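手先の記録を積み上げる
台所仕事を覚えるロボットの、教材づくりの現場

12月の午前、Plollotisの作業室では、ロボットアームの電源を入れる前に器を並べる作業が始まっていた。器の位置は毎回変える。前日と同じ配置にすると、その配置でしか動けない学習結果になりやすいからだ。

Plollotisは、調理補助のための動作学習に取り組む小さな開発会社である。今年の3月から「Plomalik」という名前の計画を進めている。目標は、柔らかくて形のそろわないものを器から器へ移す動作を、手本の記録だけから学習させることだ。動きをプログラムで一つずつ書くことはしない。人が操縦装置でアームを動かし、そのときの関節の角度、指の開き、カメラの映像をまとめて保存する。ひとつの動作の始まりから終わりまでを1件と数える。

取材の時点で、保存された記録は3392件あった。このうち学習に使う組に入っているのは半分に満たない。残りは見直し待ちか、除外されたものである。

1件はどう録るか

操縦者は机の横に座り、手元の装置を握る。開始の合図はペダルで入れる。アームを器に近づけ、指を開き、対象をはさみ、持ち上げ、別の器の上で放す。終わったらもう一度ペダルを踏む。短いもので9秒、迷えばその数倍かかる。

操縦者は5人いて、1時間ごとに交代する。人によって癖がある。器の真上から降りる人もいれば、縁に沿って斜めに入る人もいる。初めのうちは手順をそろえようとしたが、夏に方針を変えた。入り方に幅があるほうが、器がずれたときに立て直しがきくという結果が社内の試験で出たためである。いまは、指を閉じる前に一度止まることだけを全員の決まりにしている。

見直しに時間がかかる

録る作業より手間なのは、その後の見直しだという。映像を再生し、開始と終了の位置を直し、札をつける。札は「成功」「落下」「つかみ直し」「中断」の4種類で、迷ったものは二人目に回す。

つかみ直しの記録は、当初はすべて捨てていた。いまは別の組にして残している。失敗から戻る動きが入っていないと、機械は一度つかみ損ねたあと、空の指のまま次の器へ向かってしまう。秋の試験ではこれが何度も起きた。つかみ直しの記録は現在1014件まで増え、学習の後半に混ぜて使っている。

除外される理由で多いのは、映像と関節の記録の時刻がずれているものだ。ずれはわずかでも、指が閉じる瞬間がずれて見えるので使えない。保存の仕組みを作り直した10月以降は減った。それ以前の分は、直せるものから順に手作業で合わせている。

手首のカメラ

カメラは作業台の上と、アームの手首側に置いている。上からの映像では器どうしの位置関係がわかるが、指先は腕の陰に入りやすい。手首側の映像はその逆で、対象と指のすき間まで写るかわりに、まわりの様子は動くたびに大きく変わる。

金属の器は扱いにくい。内側に光や周囲の物が映り込み、アームが動けば映り込みも動く。白い器は反射が穏やかだが、淡い色の対象を入れると境目が見えにくい。計画では両方を使い、片方だけに記録が偏らないよう、週ごとに割合を見て翌週の器を決めている。
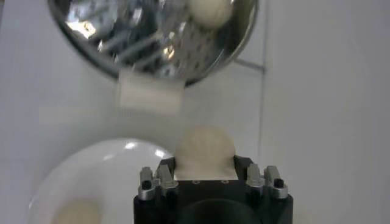
他社の機材で録った記録

Plomalikには、協力先であるHauksdóttirの記録も加わる予定だ。こちらは腕の長さも指の形も違う。そのまま混ぜると関節の値の意味が合わないため、指先の位置に換算してから渡してもらうことになっている。換算の道具はSorkoneckという名前で、両社で手直しを続けている。試しに受け取った分では、向きの基準が左右逆になっているものが見つかり、いったん差し戻した。

年内の収録は来週で終わる。年明けは器の高さを変えた組から録り始め、深い鍋を加えるのは、見直し待ちの記録が片づいてからになる。

(2020年12月20日)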